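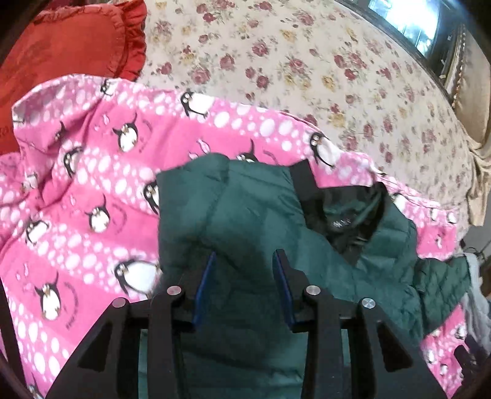

Do I need to have the arm finished before I start teaching it about clothes?

You can start with the hand gripper alone and build the arm later, in whatever order your evenings allow.

Print this page | E-mail this page

Section 6. Practice grasps for the Wotunari home build

By now your hand gripper should open and close without sticking, and you have been through the pad check in the previous section. Now comes the part most of us enjoy – going around the house picking things up! A bed is a fine place to work. It's soft, it's a comfortable height, and a dropped sleeve does no harm to anybody.

1. Lay out one padded jacket and let it fall however it likes. Please don't smooth it.

2. Put the battery pack in your pocket and run the cable up your sleeve, so it stays away from the jaws.

3. Start recording, hold the gripper open over the fabric, and wait while you count slowly to two.

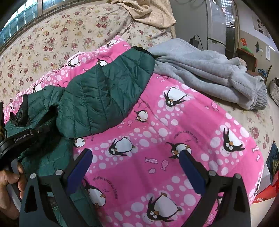

4. Bring the jaws down until the pads touch cloth, then close them gently. Squeeze only as hard as you would to hold a slice of bread.

5. Lift a few inches, hold, and lower the garment again before you open the jaws.

Note: Quilted fabric likes to slip out sideways. If it does, leave the clip in. The Wotunari arm will be slipping too, and it has to see what that looks like.

CAUTION: Keep your free hand clear of the pivot pins whenever the jaws are moving. They pinch, and they pinch hard.

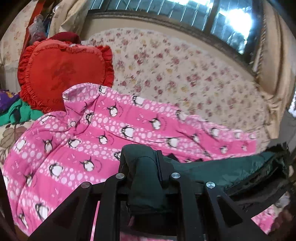 6. Do 10 lifts, then turn the garment over or give it a good shove and do 10 more. Try the collar, a cuff, the hem and the thick part of the back.

7. Stop and rest your wrist between rounds. Our shared folder stands at some 900 clips, and there's no hurry to add yours in one afternoon.

8. Name the folder for the garment and the room, copy it to the Puvell drive, and check that the first and last clips play before you clear the card.

Note: Busy prints and bright windows are welcome. We used to pull the curtains for every session, and the arm grew very fussy about daylight.

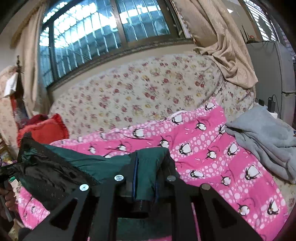
Anoma Sarkar would add that step 5 deserves more patience than it gets, and that her own clips improved once she began lowering the cloth at half the speed she lifted it. If you are left-handed, she also suggests swapping the cable to the other sleeve before step 2.

When your folder is copied over, go on to Section 7, Mounting the shoulder bracket.

Print this page | E-mail this page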